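Returnable Boxes or Cardboard? Packaging Between a Small Supplier and Its Customer

Student project report, Logistics and Supply
Oratile Swanepoel

1. Background

In the spring term every student in our course had to choose one practical question from a company and work on it until the end of June. I chose packaging. My company was Pekholm, a small maker of door fittings, which sends hinges and handles to one main customer, Drodex. The two sites are 15 kilometres apart and a van goes between them every working morning.

At present all the parts travel in cardboard boxes. At Drodex the boxes are opened, emptied, flattened and put in the press for recycling. Pekholm buys new ones every month. The manager of the warehouse asked me a simple question: would it be cheaper to use strong boxes that come back?

2. What I wanted to find out

I divided the work into two questions. The first was how many boxes are really needed, when some are full, some are empty and some are on the road. The second was how people at both sites feel about a change, since they are the ones who must wash, stack and return the boxes.

I did not study the effect on the environment in numbers. My supervisor advised me to leave it out, as I had no good data on how the cardboard is made, and a weak calculation would be worse than none.

3. How I worked

For one month I wrote down every delivery from Pekholm to Drodex. I used the delivery notes, which are kept in a paper folder beside the loading door, and copied them into a spreadsheet in the evening. In total 826 cardboard boxes were sent in this month. I also went with the van on several mornings. We left at 6.40 and were normally back before nine.

I spoke with the packers, the driver and two people in goods receiving at Drodex. I did not record the talks, but made notes and showed them to each person afterwards, so that they could correct me. One packer corrected me a lot, and I am thankful for this, because I had misunderstood how the mixed orders are packed.

4. Results

The flow is less even than I expected. In the first half of the month the deliveries were small, and then came a week when the van was full each day. If the number of returnable boxes is planned from the average, there will be too few in such a week. From my spreadsheet I calculated that the system needs 271 boxes, including a reserve for boxes which are being washed or repaired.

Time is also a cost. Folding and taping a cardboard box is quick for a trained person, but the tape machine stops often, and then two people stand and wait. With returnable boxes there is no taping. On the other hand, the empty boxes must be collected at Drodex, and the driver has to wait until somebody finds them. He told me that with his former employer he waited longer for empty boxes than for full ones.

The weight surprised me. A plastic box is heavier than a cardboard one of the same size, and the packers already lift hinges, which are heavy for their volume. I suggest a smaller box for the hinges and the larger one only for handles.

I asked two sellers for a price. Pruder offered a box that can be folded when empty, and Colombo offered a stiff one that fits inside the next when it is turned. The stiff box was cheaper, but Pruder gave a discount only from 1000 pieces, far more than Pekholm needs, so the comparison is not fully fair to them.

5. Discussion

I believe the returnable boxes are a good choice for the handles, where the flow is steady and the weight is low. For the hinges I am less sure. A trial should come first, with a small number of boxes and one packing table.

The biggest risk is loss. Both sites said that good boxes disappear: they are used for tools, for rubbish, for keeping a door open. Each box should carry a number, and the driver should sign for the empty ones in the same way as for the full ones. It is a small amount of extra paper, and he agreed to it when I asked him.

My study has weak points. One month is short, and I do not know if the busy week comes every month or only in that season. The prices are also only first offers and were not negotiated.

6. What remains to be done

Pekholm has asked me to repeat the counting in the autumn, and I have left the spreadsheet with the warehouse so that the packers can continue it themselves. I would also like to measure the washing time, which I could only estimate.
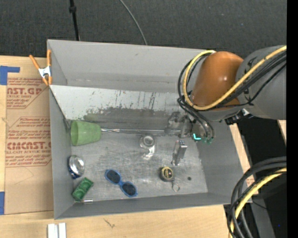
I thank the packers at Pekholm and the receiving team at Drodex for their patience with my questions, and the driver for the early coffee.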